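February 2022, grip pads, hand-held unit, old covering vs. Tesden sheet

Continuing from Omprakash's notes. Question is whether the covering we use now lasts long enough between changes, or whether we move to the Tesden sheet for the next batch of pads.

## Setup

- Same hand-held gripper for both runs, same brackets, same pad blocks. Only the covering differs.
- Cycle = close on the Pristolar test bar, lift, set down, open. Kedir and I took turns.
- Target 2,000 cycles per covering, stop early if the bar slips three times in a row.
- Adhesive: the usual one for the old covering, the Tesden primer for the new.

## Run A, old covering

Stopped at 541. First slip logged at 69 but that was a bad grasp (bar off center), so I don't count it. From the high 400s on, the bar rotated in the pads on most lifts. Three slips in a row at the end.

Wear is on both sides. Left is worse: jagged tear along the upper edge of the face, a strip lifted off the block, light fibers hanging from the bottom tip. Right has a thin flap peeled up at the upper left and a nick at the bottom left corner. Didn't check squeeze force before stripping the pads. Should have.

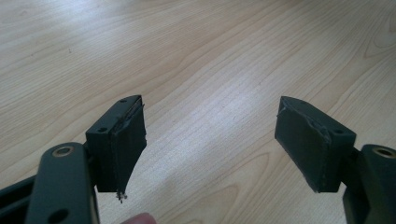
## Run B, Tesden sheet

Ended at 2,000, no slip stop. 11 single slips, spread out, none back to back. Surface feels glazed compared with a fresh piece. Edges still down when I pushed at them with a fingernail.

Caveats:

- Tesden pads were cut by Ritu with the new die, old ones by hand. Cleaner edge may account for part of the difference.
- Sheet is a little thicker, so the fingers meet earlier. Zero offset has to be redone or the width reading is wrong.
- One set of pads each.

## To do

- Cut old covering with the die, repeat run A. Log force every 100 cycles.
- Ask Chiyo if Bhardwaj can supply the sheet in the thinner grade.
- Redo zero offset on the second unit before Abilio takes it.
- Primer is nearly out. Reorder.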